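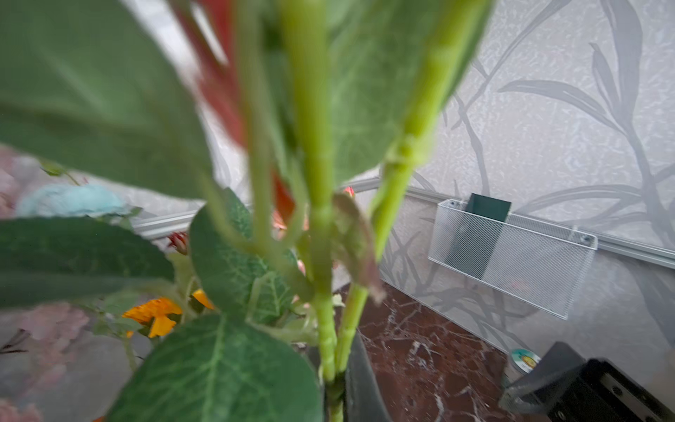
Wrist camera view of potted stems and foliage during Brarneo's camera and gripper comparison.

BRARNEO PUBLISHES RESULTS OF WRIST CAMERA COMPARISON FOR PLANT HANDLING

Gilchrist test room runs cover 2 camera modules, 3 gripper types and 157 approach attempts

GILCHRIST – Brarneo, a maker of control software for light-duty robot arms, today released the results of a bench comparison of wrist-mounted cameras and grippers used near plants and other thin, overlapping objects. The work was carried out in January at the company's Gilchrist test room.

The comparison covered two compact camera modules, the Vullar short-focus unit and the Fellano wide-angle unit. Each was fitted in turn to the same arm and run with three grippers: a parallel-jaw model, a soft two-finger model and a narrow-tip model. All runs used the same controller settings, arm speed and lighting.

In each run the arm moved toward a single stem, stopped short of contact and reported the stem's position. The operator then approved or rejected the grasp. Most pots held several stems close together, with leaves crossing in front of them. Mixed backgrounds, including patterned wallpaper and veined marble, were kept in place throughout, as plain backdrops had given overly favorable results in earlier bench work.

The Vullar module gave the more repeatable stem position at close range. Its main weakness was foreground blur: a leaf very near the lens could hide a large part of the view, and the controller had to back the arm away and try again from another angle. The Fellano module lost fewer stems behind leaves but showed more error toward the corners of the image, where parts of the gripper can also enter the view.

Of the 157 attempts, almost 80 percent were approved by the operator on the first approach. Rejected attempts were most common where two stems met just above the soil. At these points the software tended to report one stem instead of two.

Gripper choice had less effect on approach results than camera choice. The narrow-tip model blocked the least of the view. The soft two-finger model needed a longer camera bracket, and the bracket had to be recalibrated after each tool change. The parallel-jaw model held its calibration between changes.

The test did not measure grip force or damage to plant material. Those checks are planned for a second round on the same arm, along with a revised bracket that moves the camera farther from the fingertips.

The test procedure, bracket drawings and controller settings are available on request from the Brarneo applications desk. Customers using either camera module can ask for the updated calibration routine through their normal support contact.

About Brarneo
Brarneo develops motion control and calibration software for small robot arms used in laboratories, packing rooms and indoor growing. The company is based in Gilchrist.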